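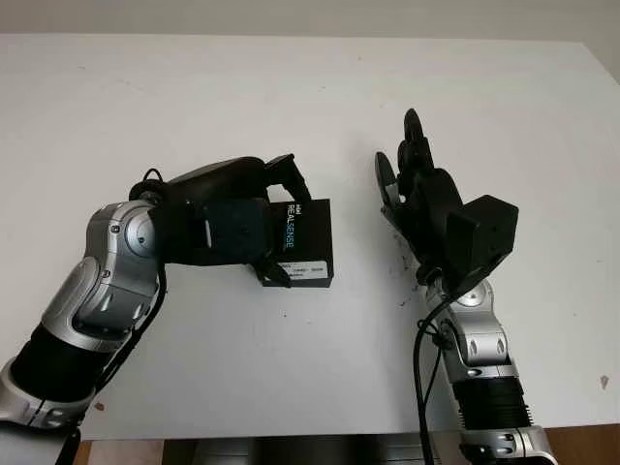 How long do you leave a sourdough starter out before it goes in the fridge for the week?

Two hours after feeding, then straight in. It should have started to move but not peaked.

That was the whole of the exchange I meant to post, and I could have stopped there and had my evening back. But I have read the digest, and I see the thread has grown to cover flour prices, the moral character of people who use commercial yeast, and whether tap water is killing us. So I will answer the rest in one go and then go feed the thing.

Buppha Mahawong wrote on April 14, 2020:

> I am new to the list and new to all of this. My starter is two weeks
> old. It came from a neighbor in a jam jar with the word QUAN on the
> lid, so that is its name now. I feed it every morning and throw half
> away, and with flour being what it is at the moment this feels like
> burning money. The Famana store had none again, only the pastry kind
> and a bag of something made from chestnuts.
>
> I have three questions. Can I stop feeding it every day? What do I do
> with the half I throw out? And why is my bread flat? It rises nicely
> in the bowl and then when I tip it out it sort of lies down, like a
> dog that has been told it is going to the vet.
>
> Also somebody here said I must buy a proofing box and I would like
> to be told I don't have to.
>
> Thank you, and sorry for the long post.
> Buppha

Buppha, welcome. That isn't a long post. Search the archive for "rye" if you want to see a long post.

You can stop feeding it every day. Daily feeding is for people who bake daily, or who like having something around the house that depends on them. Keep a small amount, a couple of spoonfuls, in the fridge. Take it out the night before you plan to bake, feed it, feed it again in the morning, and use it when it's domed and full of bubbles. The rest of the week it can sit behind the mustard. Mine went most of March without a feeding while I was busy being worried about other things, and it came back on the second try, smelling like nail polish and in a terrible mood. If yours grows a layer of gray liquid, pour it off or stir it in. I pour. If it grows anything pink or orange, throw it out and go see your neighbor about another jar.

As for the discard, the easiest answer is to make less of it. Most recipes have you keeping enough starter to run a small bakery. If you keep two spoonfuls and feed it two spoonfuls of flour, there is hardly anything to throw out. What there is can go in pancakes. It can also go in crackers, which this list has been recommending to newcomers since before I joined and which I suspect very few of us have made more than once. They're fine. They taste like crackers that took all afternoon.

Now the dog on its way to the vet. It's nearly always one of two problems, and sadly they look alike from across the kitchen. Either the dough has gone too long in the bowl and has nothing left to give, or it never got enough strength in the first place. Poke it with a wet finger before you shape it. If the dent fills back in slowly, and most of the way, you're in good shape. If it just stays there looking at you, it has gone too long, and your best move is to oil a pan, pour it in, and call it focaccia. People will ask for the recipe.

If it's the strength, do a few more folds in the first couple of hours. Wet your hand, grab one side, pull it up, fold it over, turn the bowl, do it again until you've been all the way around. Then leave it alone for half an hour. You also don't say how much water you're using, but if you're following the recipe pinned on the list page, I'd hold some of it back. That recipe was written by a man with very strong flour and a lot of confidence. Pastry flour, by the way, won't hold up a loaf no matter how nicely you fold it. Save it for the pancakes.

You don't have to buy a proofing box. An oven with only the light on is a proofing box. Put a note on the oven door. I didn't, once, and preheated it with a plastic bowl and a linen towel inside, and the kitchen smelled like a tire fire until the weekend.

Other items from the digest, quickly:

Chlorine in the water: leave a jug out overnight if it makes you feel better. My town's water smells like a swimming pool and the bread rises anyway.

The flour moths: whoever suggested spraying Pestix inside the pantry, please don't, or at least please don't invite me to dinner. Freeze new flour for a few days and keep it in jars with proper lids.

The group order from the mill at Pendgate: the total so far is 198 pounds, and that's counting the person who signed up twice. They need a firm number before they'll deliver, so reply off list if you want in. If you're the person who signed up twice, please also reply, and tell me which of you is serious.

Commercial yeast: use it if you can find it. I have a packet hidden behind the baking soda, and I'm not taking questions.

Buppha, send us a report after the next loaf – cut it open first, the inside tells us more than the crust does.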